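Sim round for the spring challenge, gripper overshoots every pick

Robotics Club Forum > Student Projects > Simulation

motent_mo
OK so our club signed up for the Madigan challenge and the first round is all in simulation, no hardware until you qualify. I'm a sophomore and somehow I'm the arm person now. We're running everything in Elard with the stock table, and I've burned 600 trial runs this month on one pick. ONE. It lines up fine and then ends up off to the side when it should be closing. This is my straight-down pose, the one I start all my tests from: 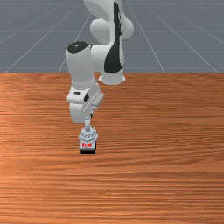

Re: Sim round for the spring challenge

gridlock21
That pose looks fine to me. I'd bet money on your tool offset. We had the same thing last season and the offset was set for the wrong fingers, so every grab landed next to the part. Check that before you touch anything else!

hernimska_fan
Disagree with gridlock, sorry. If the offset was wrong it would miss by the same amount every time, and motent_mo says it's all over the place. I'd slow the approach way down. What's your step count on the last stretch?

motent_mo
It's 8. I know, I know. I picked that in March and forgot about it. And yeah, the miss is different each time, sometimes it's left of the part and sometimes it's past it.

gridlock21
8 steps is nothing lol. But I still say offset. A wrong offset looks random if your wrist angle changes between runs, because the error turns with the wrist. Is yours locked?

motent_mo
Not locked, it picks whatever angle it likes. Ugh. OK here's one from the view near the gripper, so you can see what I'm dealing with. The white thing is the part. 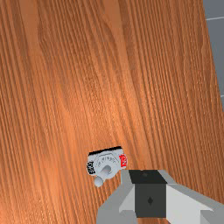
Gripper down by the part, not touching it yet

hernimska_fan
Oh that's a mean little part. It's round, and it's got that knob sticking out on one side. Which bit are you telling it to grab?

motent_mo
The middle of the body. Our captain wants to go for the knob instead, and we've been arguing about it all week.

gridlock21
Body, no question. The knob is tiny.

hernimska_fan
I'd at least try the knob! We got more points for a weird grab than a safe one at the Hernimska meet. Different rules though, so read yours first.

motent_mo
Update: locked the wrist, went up to 21 steps, and the offset WAS wrong (fine, gridlock, you win that one). Run 323 of the new batch is going right now and the misses are a lot smaller. Still want to try the knob before we submit. Does anybody have a grasp file for round parts I could look at?

gridlock21
Sending you ours tonight. Change the finger width first, it's set up for our gripper.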